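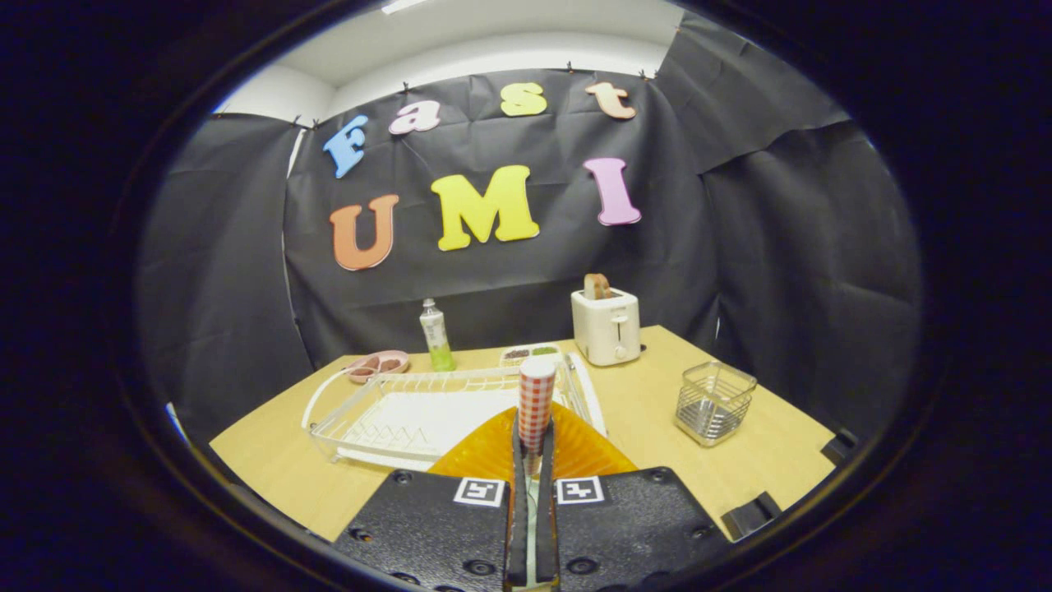 *A checked cup and a dish rack on a light wooden table.*

## The long, slow pleasure of washing up

My grandmother's dishwasher was a bowl, and she held court over it for 60 years. You learned early in that house that the best talk came after pudding, when somebody washed and somebody dried and neither had to look the other in the eye. I heard about two broken engagements that way, and one very bad holiday in Retimska (it rained, the landlady sulked, and the fish was blamed for everything).

I've been thinking about her since I moved to Pavbridge, into a flat with a kitchen so narrow that the choice was a dishwasher or an oven. I chose the oven and felt rather hard done by until July, when I noticed I'd begun to look forward to the ten minutes after supper.

There is an order to it, of course, and families will fall out over the order. Glasses first, while the water is clean, then cutlery, then plates, and the roasting tin last of all with a good deal of sighing. My neighbour across the landing does her pans first, to get the misery over with, and we've agreed to stay friends.

Then there's the question of drying. I was brought up to believe that leaving things in the rack was a kind of moral slackness, and I'm delighted to say I've given that up completely! A rack by an open window does the job perfectly well while you drink your tea. I do still keep a drawer of linen cloths, soft as anything after years of boiling, and the oldest has a faded map of Vuorinen on it with the lake worn right through from polishing wine glasses.

My brother, who has three children and a machine that hums through the night, thinks all this is madness. But when he came to stay last month he picked up a cloth without being asked, and we were still standing there at half past ten, the plates long since put away, talking about whether to sell Mum's piano.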